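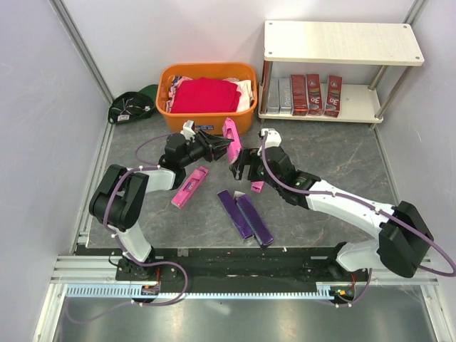 What goes in the orange bin?

Cloth only. Boxes go on the shelf.

Lena wrote it on the back of a delivery slip and taped it up at six in the morning, coat still on, before anyone could ask. They asked anyway.

"Cloth meaning scarves?" Lwazi said.

"Scarves, towels, that red thing. Cloth."

"And caps?"

She looked at the caps. Caps were a problem. Caps were cloth if you were honest and not cloth if you'd ever tried to fold one.

"Corner," she said. "Leave them in the corner."

Truck at nine. Everything out of Hultach by nine, thats what Unathi had promised the landlord, and Unathi was on the road somewhere with her phone off. So Lena. Lena with the tape gun and no breakfast.

Pink boxes next. Her mother had ordered the pink ones, back in November, fifty of them, the window kind, because a box with a window sells itself. It did not sell itself. Lena had sat behind the counter all winter watching it not sell itself. Now she stood one up, and it fell over. Stood it up again. Fell.

"It wants to lie down," Lwazi said.

"It doesn't get to want."

Then the purple. Longer, meaner corners. The flap on one wouldn't stay shut, she pressed it and it came up, pressed it, up. Two strips of tape would do it but her mother never taped a flap. You tape it, you've ruined it for the customer. What customer, Mama.

She put the tape down.

Radio on in the next unit, Ankit's, some ballad. A door banging. Eight-something already, had to be.

"Who's taking all this?" Lwazi asked. "After?"

"Hye-jin. She's got the space at Nalidlow."

"She going to sell it?"

"She's going to try."

He nodded like that was a good answer. Then he pulled the red cloth out of the bin, the whole thing, and refolded it. Slowly. Corners to corners, the way her mother used to do it, on the counter with the flat of her hand. Lena hadn't taught him that. She wanted to yell at him about the time and didnt.

"Your mom showed me," he said. "First week."

"Okay."

"You want me to stop?"

"No. Do the white one too."

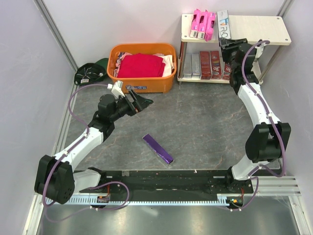 *Bin against the back wall, one white and blue box up at the shelf.*

A horn out front. Early, of course he was early.

"Tell him two minutes," Lena said, and picked up the purple box with the bad flap, and held it shut with her thumb all the way to the door.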